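Home Forums Cats Dogs Small Pets Search Log in

Last updated: August

Vet health plan: has anyone done the sums?

mossypaws
Our vet in Skarnunham got bought by Smits last year and now every time I go in there's a leaflet about the Smits Care Plan. It's £258 a year per cat, paid monthly. The leaflet says I'd be getting £336 worth of stuff. I asked the receptionist how they got to £336 and she said it was "what it would cost at the counter". Whose counter? I can get half of it elsewhere.

I've got one cat, 13 years old, indoor apart from sitting on the back step. Fit as a flea, no pun intended. Am I missing something or is it a way of getting a direct debit out of me?

tractorcat
Direct debit. Next question.

old_biscuit
Bit unfair. I've been on it since it started and I think it's decent. You get the booster, the check-up, flea and worm stuff for the year and a second check-up at six months. For an older cat that second check is worth having. Mine had a heart murmur picked up at one and she'd shown no sign of anything.

mossypaws
Glad yours was caught. But couldn't you book a six month check without the plan? That's the bit I keep coming back to. They talk as if the check only exists if you're a member.

old_biscuit
You could, yes. Would you though? I wouldn't have. I know myself.

tractorcat
So it's £258 a year for a reminder. I've got a calendar on the fridge.

nettlebank
Worth reading the small print before either of you gets too fixed. Ours (different practice, Hindis, but it's the same sort of plan) says if you leave part way through the year you owe the difference between what you've paid and what you've "used" at full price. Friend of mine moved house four months in, having had the booster and all the flea stuff handed over in one go, and got a bill for almost 100 quid. All perfectly legal, she'd signed it. She didn't remember being told.

old_biscuit
Well she'd had the goods by then. Seems fair enough to me that she paid for them.

nettlebank
She'd have been happy to pay what they'd cost anywhere else. It was the counter price that annoyed her, the discount vanished backwards.

hob_and_kettle
I sat down and did this properly for my two a while back so I'll paste what I wrote then, with the figures swapped for the ones on the Smits leaflet. Not saying it's right for everyone.

1. Write down what your animal had in the past year. Go through the invoices, don't do it from memory. I was sure we'd been in for nail clips a few times and it was once.

2. Cross off anything on the leaflet you wouldn't have bought. For me that was nail clips, the urine test and "10% off pet food", since they only stock Gretau and mine won't touch it. I've tried the fish one and the chicken one and they both got walked away from. Ten per cent off a food your cat won't eat is worth nothing at all, but I bet it's sitting in that £336 somewhere. 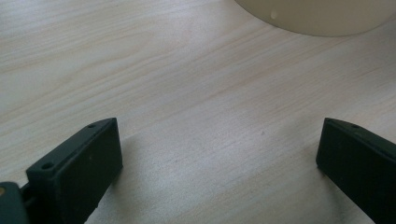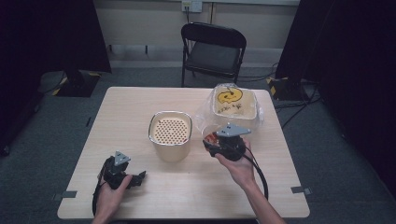
3. Ask for a price for each thing that's left, one at a time. Do it by email so you've got it in writing. It took two goes to get a full answer out of mine and the first reply was just the leaflet again as an attachment.

4. Look up the flea and worm treatment by its ingredient and see if you can buy it elsewhere. Some need a prescription and the vet will charge for writing it, so put that on the list as well or you're kidding yourself.

5. Add it up and compare. Mine came out cheaper without the plan, by less than I'd hoped. If I'd used everything on the leaflet the plan would have won easily.

tractorcat
By less than you'd hoped is interesting. How much less?

hob_and_kettle
I'd rather not put a number on it because it was two cats and old prices, and somebody will quote it back at me next year. Enough for a few bags of litter. Not enough to fall out with the vet over.

old_biscuit
So after all that you're saying it's more or less the same money, and I get it spread monthly with no thinking. I'll stay put thanks.

mossypaws
That's useful, I'll do the invoices tonight. I already know the food discount's no good to me, he's on the cheap pouches and always has been.

What I'd like an opinion on is the flea treatment. He's indoors. The plan assumes every month, all year. The vet nurse said it's "best practice". Is it, or is it best practice for a cat that goes out?

nettlebank
Mine get it when there's a reason to, and I comb them weekly over a bit of damp kitchen roll so I'd know. But I'm not a vet and I don't have a dog bringing things in. My sister's got both and she wouldn't dream of skipping a month.

pondhopper
Used to work on reception at a practice, not Smits. We were told to mention the plan to everyone, and we had a target for it. I didn't like doing it. That said the vets themselves mostly didn't care whether you joined, so if you ask the vet in the room "does my cat need monthly flea treatment" you'll probably get a straighter answer than you will at the desk.

Also fleas do get into flats. I've seen it plenty of times with cats that never set foot outside. People carry them in on their trousers.

tractorcat
A target. There we are then.

old_biscuit
Every shop on earth has targets. It doesn't make the thing they sell bad.

tractorcat
No but it makes me want to see the sums, and they won't show them without being asked twice. If it was such a good deal the breakdown would be on the leaflet.

old_biscuit
I'll give you that one. It should be on the leaflet.

mossypaws
Right, been through the invoices. He had his booster, one check-up, worm tablets twice and a blood test I asked for because he'd been drinking more (it came back fine). Blood test isn't in the plan! I'd assumed it was, for an older cat. It's "discounted". So the one thing I'd want for a 13 year old isn't covered.

hob_and_kettle
Ask what the discount is before you rule it out. Bloods aren't cheap, and if you'll be having them every year it might swing it.

mossypaws
Emailed them. I've asked for every item separately like you said. Will report back if I get anything other than the leaflet.

pondhopper
Ask if the plan price is fixed for the year too. Ours went up in the spring and people who'd joined in the winter weren't best pleased.

mossypaws
Reply came at 4pm. It's the leaflet.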